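工单:Tivach 组合箱漏发 / 湿巾封口求助
状态:处理中
提交日期:9/27/18

你们好,又是我,上次问运费的那个。这回是出门用的那套组合箱,我家攒了一堆零碎,想着一次配齐,结果配出问题来了,慢慢说哈。

先说箱子。白色纸盒,边上一圈橙红色,盒子本身没毛病,没压坏。问题是清单上写着7样,我倒出来对了两遍,少一样,少的是Boller的小号收纳袋。我连垫纸都抖过了,没有。订单金额3,620,里面这个袋子不值几个钱,但是没它我的零食就只能散着放,一路翻一路掉,烦得很!

第二个事是湿巾。婴幼儿手口湿巾,粉白色那种,印着戴墨镜的熊猫抱西瓜,孩子就认这个图案,换别的不要。我拿到手就觉得包装有点皱,靠左边那一侧尤其明显,不知道是路上挤的还是本来就这样。我怕漏气,干了就没法用了。

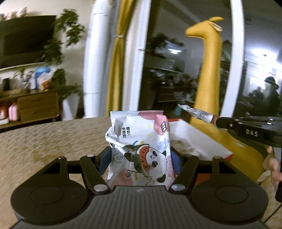
Orham售后回复:您好,包装有折痕不一定漏气。麻烦您把湿巾平放,用手掌轻轻压住数十秒,听听有没有嘶嘶声,再看袋子会不会慢慢瘪下去。收纳袋我们去查Říha仓的出库记录,查到漏发就直接补寄,不用您退箱子。

好的,我照着试了。压了大概100秒(数到后面有点乱),没听见声音,袋子也没怎么瘪。又倒过来压了一遍,一样。那我就当它是好的了,先放回箱子里,立着放,跟银色包装的小零食靠一起,省得再压。

还有个小问题顺便问一下:你们页面上说满1,000送一包湿巾,我这单早过了,送的那包算在7样里面吗?如果不算,那就等于少了两样,这个得说清楚。一月份那单也是这样,赠品不写在清单上,我对了半天。

补寄的话地址不变,放门口就行,别打电话,中午孩子睡觉。收纳袋要灰色的,没灰色就蓝色,别发粉的,家里粉的太多了。

工单先别关,等袋子到了我再来回一条。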